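My Year of Paying for Things With Trellurow

Dec 24, 2018 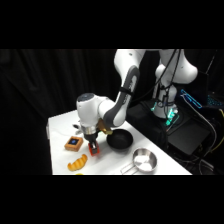
How I got talked into it

I bought my first Trellurow tokens in July, sitting in a cafe in Krajčí with bad wifi and a very good plum cake. I put in 300 dollars, which felt like a sensible amount to lose. By then everyone I knew had already had their crypto adventure and gone quiet about it, so I was showing up to the party while people were looking for their coats.

I didn't want to trade, though. I wanted to buy stuff! Groceries, a haircut, a bus ticket (I never managed the bus ticket). Krajčí has a little cluster of shops that take tokens through an app called Dikico, and I figured a small town would be a fairer test than some conference where the coffee cart takes nine kinds of coin.

The wallet problem

Setting up the Dikico wallet took me an entire evening. There's a recovery phrase you have to write on paper, and I wrote it on the back of a pharmacy receipt, and then I spent the next morning going through the recycling. It's in a proper notebook now.

After that, paying was easy enough. You scan, you wait, you make small talk. The bakery was quick. The hardware store once took so long to confirm that I went and picked out a second paintbrush. Fees were tiny some days and silly on others, and I never worked out the pattern.

Where the money goes

The company behind the token, Dremik, says it has 4000 active wallets and 658 shops signed up. I'd love to know how they define active. Mine counted, I assume, even in the weeks when all it did was get smaller. My tokens lost almost half their value between summer and now, so my last loaf of bread cost me twice as many as my first. Same loaf, same seeds on top.

I still have 2505 tokens left, and I'm planning to spend them on dinner before the new year. The place by the station takes Dikico, or at least it did last month when the sticker was still on the door.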